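6 February 2024

Long day at club and my feet are killing me, but I want to get this down before I forget it all. We finally have a name for the project! After two weeks of arguing in the group chat we landed on Trotine, which means nothing at all and sounds like a horse. Flisby came in second (my pick, I'm over it). The write-up has a limit of 800 words and I have written exactly the title.

We spent the whole session on the bathroom tasks, and I got the laptop for most of it - I usually get stuck holding the clipboard.

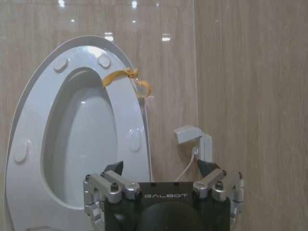 My part of the project is the approach, meaning how the arm decides where to aim before the fingers close. I wanted to go for the rim, since it's big and you'd think hard to miss. The rest of my team wants to go for the little yellow-orange ribbon loop on the right side of the seat, and I hate to say it, but they have a point. It's the one thing in there with a real color, next to a white seat and all that beige wood-grain wall. My worry is that a ribbon swings and a seat doesn't. So we're going to write both versions and let them fight it out.

I also have to go back through the log, which is up to 2044 lines, and find out why my timer says 700 in one place and 100 in another. Same timer! I bet it's a units thing and I bet it's mine.

Had cold noodles on the bus home. Chem quiz tomorrow and I haven't opened the book, so I'm going to do that now, or at least put it on the bed next to me.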